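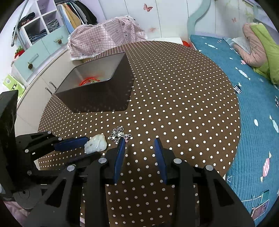
Page last changed: 1/5/25

One Box, One Cord, One Chain
Small jewelry storage in a shared bedroom

Most jewelry damage at home happens in storage. Chain is the worst case. A fine bracelet with charms, left in a heap, works its links through one another every time the pile is moved, and each charm acts as a hook. A carved jade pendant in the same heap adds a hard edge.

Funmilayo Balogun repairs costume and semi-precious pieces from a bench in Jurby. Her intake book for last year lists 2557 items, and she puts the larger share down to knots and pulled jump rings. Her method for clearing a table of mixed pieces has not changed in years.

The surface comes first. She works on cloth, which stops beads from rolling and softens a drop. A plain cloth is easier on the eyes, but a dark one with white polka dots will do, provided the silver is kept off the dots while a knot is being opened. Pale jade shows up well against dark brown.

Stone is separated from metal next. The pendant goes to one side, on its own, and any cord is dealt with separately. A red-orange cord should be coiled loosely and laid in the box before anything else. Tight winding sets a kink that takes days to hang out. Balogun allows 30 millimeters as the smallest coil diameter for braided cord.

The chain is last. It is spread flat, the clasp is found and closed, and the knot is loosened from its outside loops with two blunt pins. Pulling on a charm is the usual mistake. A pink bead on a thin wire loop will open the loop well before the knot gives.

For the box, a rigid rectangular one with a light interior is preferred. Small silver parts are lost against black lining. Osaze Afolabi, who designs drawer inserts for Vestadport, specifies a depth of 35 millimeters for bracelets and keeps the box open on the table until the last piece is in.

Placement depends on the room. Where clothes hang above and folded jeans fill the cubbies, the top of the cabinet tends to collect fabric, and a gingham cover with a lace trim will catch on any open clasp. A shallow drawer is better. Afolabi asks for a full stop on the runner, so that a hard pull does not send the contents to the back.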